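Simard three-drawer cabinet, gray-brown

Low cabinet with a flat rectangular top and three stacked drawers, each opened by a black U-shaped bar handle. Supplied assembled. Overall width 54 cm. Drawers run independently – there is no interlock, so load the bottom drawer first.

The top is smooth and slightly reflective. Wipe with a damp cloth; do not use abrasive pads. Cans and bottles laid on their side may roll on an uneven floor, so level the cabinet with the 4 adjustable feet before use.

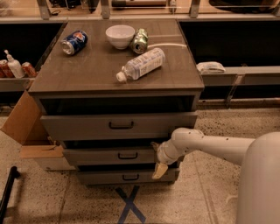 Spare handles are sold in packs of two under the Kedeck name. Fixing screws are included. Warranty: two years, drawer runners included.

Page revised 2023-10-21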